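Pendbridge Schools Reading and Attendance Project
Progress report to the Harum Fund
April 2019

Summary for the fund

You asked for a plain account of what your money has done so far, so we will start with the part that is hardest to write. Reading scores in the first group of schools have moved up a little. We do not think the project can claim all of that gain, and we would ask the fund not to quote it yet.

The project now runs in 14 schools across Pendbridge and Castow. There are 1054 students on the rolls of the grades we cover, and 496 of them have been signed up for the small-group reading sessions. Sign-up is the easy number. It tells you that a form came back from home. It does not tell you that a child sat down with a tutor every week, and in some schools we know that did not happen.

Reading groups

Tutors were asked to see each group three times a week. Most Castow schools managed this. Pendbridge schools mostly did not, and the reasons given were the usual ones: assemblies, testing weeks, tutors pulled away to cover for absent teachers. We have raised the cover problem with principals before and been told it would stop. It slowed down for a while.

The short reading check we use was changed by its publisher over the winter. The new form looks easier to us. The publisher says the two forms match, but we have seen no proof of it, and the biggest jump in scores came right at the switch. Until the same students have taken the new form twice, we would treat the gain as unproven.

Teachers are more hopeful than we are. Many report that children in the groups volunteer to read aloud more often. That may well be true - we would like it to be - but the same teachers chose which children to send, and they know what the project is for.

Attendance

The attendance part of the work was built on phone calls home after a second absence. Calls are being made in all but 2 schools. Those two say they prefer letters. We have not been shown any letters.

Absence fell in the weeks after the calls began. It also fell in the same weeks last year, when there were no calls, so we are not ready to put it down to the project.

Life skills afternoons

The fund agreed last year to let us use a small share of the grant for afternoon sessions on cooking and household math, held at the Kırmızıgül community rooms in Castow.

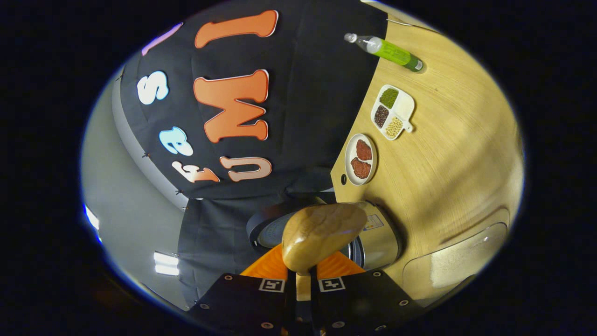
Stainless-steel rice cooker with a rounded, wood-toned item.

These sessions are popular and cheap. Families come who do not come to anything else we run. What they have to do with reading is less clear. The plan said that measuring and following recipes would build reading practice, and the session leaders were meant to keep a one-page record each time. Few records have been kept, and those we have mostly list who attended. We recommend no further spending here until the records improve.

Spending

Spending is under budget, which sounds better than it is. Nearly all of the gap is tutor hours that were planned and not worked. The materials line is fully spent. Several schools bought book sets they already owned, and we have asked for purchase requests to come through us from now on.

What we plan to do next

We will give the reading check again in May, same form, same students, with results kept by school so that weak attendance at sessions can be set beside the scores. Tutors will log sessions held as well as sessions planned. The two schools not making calls will be asked to start or to hand back that part of their funding.

We are not asking for more schools to be added this year. There is interest from outside the two districts, and it would look good on paper, but we would sooner find out first whether the groups work when they meet as often as they should.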